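Bring Back the Intermission

The last movie I saw in a theater was in March, at the Ilgate, a week before it closed its doors and put GONE HOME, YOU TOO on the marquee. It ran 140 minutes, plus trailers, plus a short film in which a cartoon soda asked me to be considerate. I know how the movie opens and I know how it ends. The part where the brother turns out to be alive I had to get from my wife in the parking lot, on account of a medium iced tea.

I've had four months on the couch to think about this, and I have arrived at a position. Movies need intermissions again, and if theaters want me back when all this is over, that's my price.

People of my generation talk about the intermission as if it went out with spats. I remember them. When I was a kid my parents took me to the reissue of some enormous thing with camels in it, and halfway through the lights came up and the whole room exhaled. Grown men stood and did that thing with their lower backs. You bought a box of something, you stood on a terrible carpet, and you listened to strangers being wrong about the plot. It was the best part of the day. I couldn't tell you one thing the camels did.

Then the theaters figured out that fifteen minutes of standing around, times every screen, times every day, comes to one more showing. So out it went. I understand this. I just notice that in the same years the movies got longer and the cups got bigger, and that the people in charge of those two decisions don't seem to have had lunch together.

Now look at what we've all been doing since spring. We pause. We pause for the bathroom, the dog, the dryer, the delivery guy, and to ask who that actor is and what else he was in. I watched all of Bukach, that grim miniseries with the lighthouse, and I don't believe we got through 38 minutes of it in one go. Did it suffer? The lighthouse was still grim when I got back with my sandwich.

I'll admit home viewing has gone too far the other way. My living room was never meant to be a cinema, and it has started to resemble the back shelf of an electronics repair shop. There's a cord for the streaming stick, a cord for the speaker, and a cord that I'm afraid to unplug. Getting the picture and the sound to arrive at the same moment takes longer than the coming attractions used to.

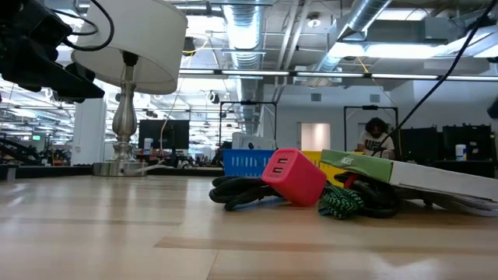

A lamp, a charger and plenty of cable.

And there's the phone. At home the pause is bottomless. You stop the movie to get a glass of water, you check one thing, and you surface forty minutes later knowing a great deal about the divorce of somebody from a show you never watched. Half the movies I've started this year are still sitting there with a little red bar under them, like library books. I have been in the middle of Ambrose since May. I'm told it's a masterpiece of sustained tension.

What the intermission had, and the pause button hasn't, is somebody else in charge of it. A bell rang. The lights went down whether or not you'd finished your licorice, and you hustled. You got a break and you also got marched back.

Directors will object. They always say the work was conceived as one unbroken experience. Fine. So was Thanksgiving dinner, and people get up from that. Opera, which takes itself at least as seriously as anything with a talking raccoon in it, gives you 2 intermissions on a long night and sells champagne at both. Plays do it. Hockey does it. I have sat through dental work with better-planned breaks.

The Drarno, two towns over, had it right up until they tore it down. It was an 80-seat room with a bad heater, and the projectionist stopped every feature over two hours wherever he felt like stopping it. Once it was in the middle of a kiss. We all filed out to the lobby and argued about whether she should marry him, and by the time we sat down again we'd turned against the guy completely.

So open up when it's safe, space out the seats, wipe down whatever needs wiping. I'll wear the mask. I'll even be considerate, as the soda requested. Just turn the lights on at the halfway mark and let me go.

16 July 2020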